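By December the budget had eaten my evenings, and I carried it down the hall still arguing with myself about whether Zerkport would take 42 payments. 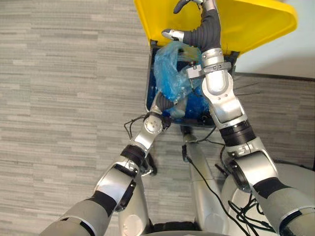
Both arms at the bin, yellow lid up.

The trouble, you see, was sleeves. Drotent wanted 238 dollars a set, and I'd planned for 18 sets, bless my optimism. 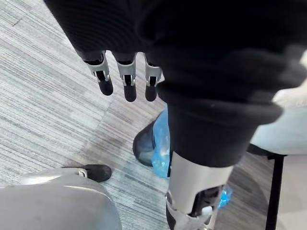

My sum came out wrong again, so I started over from the top of the page. Spare fingertips, yes. Cuffs, yes. Then I caught sight of a crinkled blue shoe cover down by that silver ankle, and wrote, very small, "shoe covers, roughly 33."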